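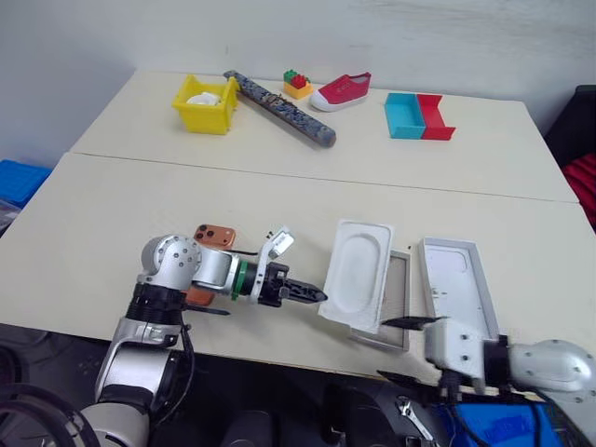 总第100期 第30页

桌面与台面 / 评测

Randen 米白色拼接桌：接缝、色差与日常摆放

送测型号：Randen 单桌，两张并用
购入价：837元(两张，含运费)
到货日期：2018年2月2日
对照产品：Kedwood 整板桌，Jenlow 折叠桌

Randen 这款桌子按单张销售，桌面为米白色，四边无凸起边框，说明书允许长边对长边并排使用。本次评测只讨论并排之后的情况。单张使用时它与同价位产品差别不大，承重和桌腿的部分可参见前一期的横向比较，结论没有变化。

安装

桌腿与桌面之间用螺栓连接，附送的扳手长度偏短，最后半圈力臂不够，换成自备的六角扳手后没有问题。两张桌子的装配步骤相同，第二张明显比第一张快。说明书的图示把前后腿画得过于相似，装之前应先核对腿上的刻印字母。调平脚可以徒手拧动，没有锁紧螺母，桌子推动几次以后需要复查。

两桌之间没有原厂连接件。Ghauri 的通用桌底卡扣可以装上，但卡扣的咬合面比 Randen 的边梁略宽，要垫一层薄胶皮。没有装卡扣的时候，从近侧用力推桌沿，接缝会张开；远侧那张靠墙之后情况好一些，张开以后再往墙的方向推回去即可。

接缝

并拢后的接缝是一道细暗线，站在桌前可以看见，坐下后不太明显。用钢尺横跨接缝检查高差，初次安装时右端略高，调平脚修正后塞尺塞不进去。湿度变化之后复查，仍保持原状。

高差合格不等于接缝没有影响。纸张铺在接缝上书写，笔尖经过时有触感。颗粒状的碎屑会落进缝里，清理要先把近侧桌子拉开。液体更麻烦：倒一小杯水在距接缝一掌远的位置，水流到缝口后沿桌边向下渗，桌面上几乎不留痕迹，地面上有。习惯在桌上喝水的用户应当注意这一点。整板的 Kedwood 没有这类问题，代价是搬运时要两个人，转角窄的楼道进不去。

实际使用中，接缝可以当作分区线。远侧靠墙的一张放常驻物品，近侧一张留作操作区。评测期间远侧放过黄色塑料敞口收纳盒、青蓝与红色相连的双格盘、一小摞积木，也放过一只红色帆布便鞋和一根长圆棍。圆棍这类会滚动的东西最能检验调平：斜着放，松手，看它停不停。调平之前它会朝接缝方向慢慢滚，调平之后停在原处。

近侧主要做拆装和收纳包装盒。白色盒盖、白色内托和米白桌面放在一起，颜色相近，边缘要靠阴影分辨。经常整理白色包装的人可以考虑铺一块深色垫子。橙色手机、红鞋一类颜色饱和的物品则没有辨认困难，扫一眼就能找到。

桌面

表面为哑光偏半哑，顶灯下的反光呈一片散开的亮区，没有刺眼的光斑。米白色比商品页上的照片略黄，与浅灰墙面并置时尤其能看出来。两张桌子出自同一批次，色差肉眼难以判断；若分两次购买，厂商客服的答复是不保证同色。

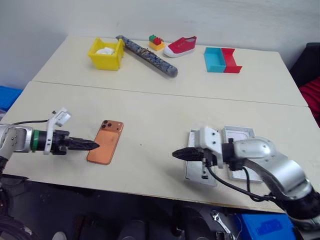 耐划方面，用手机、钥匙和硬纸盒的折角做了往复摩擦。硬纸盒在桌面上推拉，没有留下痕迹。钥匙用中等力度划过后有浅痕，湿布擦拭后减淡，侧光下仍可见。手机的测试主要看背面朝下和背面朝上两种放法：背面朝下时镜头凸起部分先接触桌面，点按屏幕一侧会晃；背面朝上时机身贴平，拿取要从边缘抠起。桌面摩擦力中等，手机在调平后的桌上轻推即动，松手即停。

污渍测试选了9种常见物质，包括酱油、浓茶、白板笔、圆珠笔、植物油和番茄酱，静置100分钟后用清水和中性清洁剂依次擦拭。清水可以除去植物油以外的大部分食物类污渍。圆珠笔需要酒精，擦后位置的光泽比周围略低。白板笔干擦即可，但笔迹会有少量蹭进边缘的封边线，这条封边线是全桌最难清洁的地方。

米白色对细小的深色颗粒没有遮掩能力，一粒铅笔屑也看得见。Jenlow 的浅木纹桌面在这方面要宽容得多，同样的使用强度下，Jenlow 两三天擦一次，Randen 每天都想擦。这一条属于颜色选择的结果，不计入扣分。

稳定性

在桌面近侧边缘敲击，远侧桌上的积木没有位移，说明两张桌子之间传递的振动较小。装上 Ghauri 卡扣后再做同样的敲击，远侧可以感到轻微振动，积木仍未倒。对振动敏感的用户反而可以不装卡扣，只靠调平和靠墙固定。写字和拆箱这种强度的动作，两种装法都够用。

横向推力下 Randen 的晃动比 Kedwood 大，比 Jenlow 小。晃动主要来自调平脚的螺纹间隙，把脚收到最短时改善明显。地面不平而必须拧出较长的，建议自行加装锁紧螺母，规格与常见五金店的存货相符。

收纳配合

桌下没有抽屉和横板，所有物品都要放在桌面上或另备柜子。远侧深度足够横放一排敞口盒子，前方还能留出手臂活动的余量。盒子应选底部带一定摩擦力的，光滑底的塑料盒在推拉邻近物品时会跟着走。双格盘比两只单独的小盒稳，重心低，取放其中一格时另一格不会翘。

高一些的盒子会挡住后面的小件，本次把它们放在左端，矮的依次向右排。包装盒的盖和内托若要暂存，平放占地，竖放需要依靠物，靠墙一侧是唯一合适的位置。

评分

装配：中上。说明书图示应重绘。
接缝：中。高差控制好，不防渗漏。
桌面：中上。耐污合格，封边需注意。
稳定性：中。调平脚缺锁紧件。
价格：中上。

需要经常搬动或楼道较窄，Randen 两张并用是可行方案。桌上会放水杯、墨水或胶水的，仍建议购买整板桌。厂商表示3月起的批次将附带锁紧螺母，本刊收到后会补测调平脚一项。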